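Vunau hand-held gripper set for collecting demonstrations

The Vunau set is a pair of hand-held grippers for recording household picking and sorting tasks. A person does the job with the grippers in their hands, and the recordings go to a learning system as examples. No robot arm is needed on site. We hire the set out with the Urance recording software and a one-day setup visit.

The fingers open and close in parallel with the hand. Each inner face carries a blue ribbed pad, which is the same pad fitted to the robot version of the gripper, so contact with a piece of fruit looks alike in both sets of data.
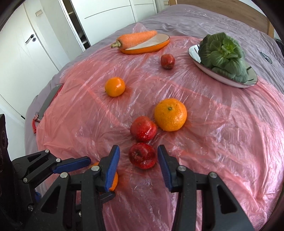 Blue pads open either side of a red apple, with oranges close by.

Most customers start with fruit and vegetables. They vary in size and surface, they roll, and they cost very little to replace. Our own starter task runs to 291 recordings made in ordinary bedrooms and kitchens, and a copy comes with every hire. Crinkled or shiny coverings are worth including early on – the reflections give a model more trouble than plain cloth does.
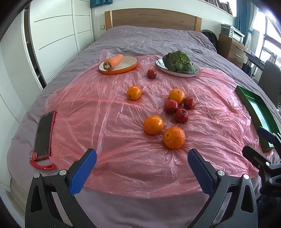
Move the loose items between recordings and leave the dishes where they are for a block of 20. After that, change the dishes as well. Operators who keep to this find that the later blocks go faster, and the labels are easier to check in Urance.

Both hands can be recorded at once. The left and right units share one clock, and either can be used alone if a task only needs one.

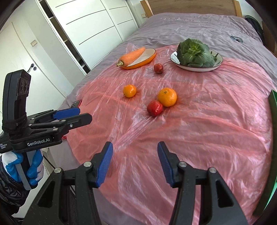
Second gripper held upright by its grey handle, camera module above the body.

Gloves can be worn. Keep sleeves clear of the lenses and check the first recording of each session before carrying on.

In March we changed the advice on speed. Close the fingers at a steady pace, hold for a moment, then lift. Very quick grabs were the main cause of rejected recordings at Neltthorpe, where 115 had to be done again. 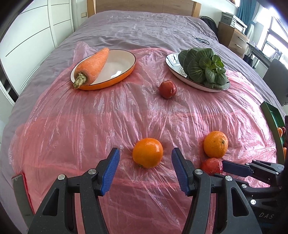
Hire and support

Minimum hire is 2 weeks. Spare pads are included. Setup visits are booked through Miyuki Wada.

Page updated May 29, 2023

Comments

Angus Pirihi
Can the pads be swapped without sending the unit back?

Miyuki Wada
Yes, the spares come with a driver and a printed sheet. Allow ten minutes a side.

Daichi Ebihara
We did onions and potatoes with ours. Loose onion skin sticks to the ribs, so wipe them down between blocks.

Aoi Hayashi
Does the two-handed clock still drift on long sessions? Ours did last year.

Related items
Urance recording software
Tsuji bench stand for hand-held grippers
Spare ribbed pads, blue
Neltthorpe sorting task, notes and settings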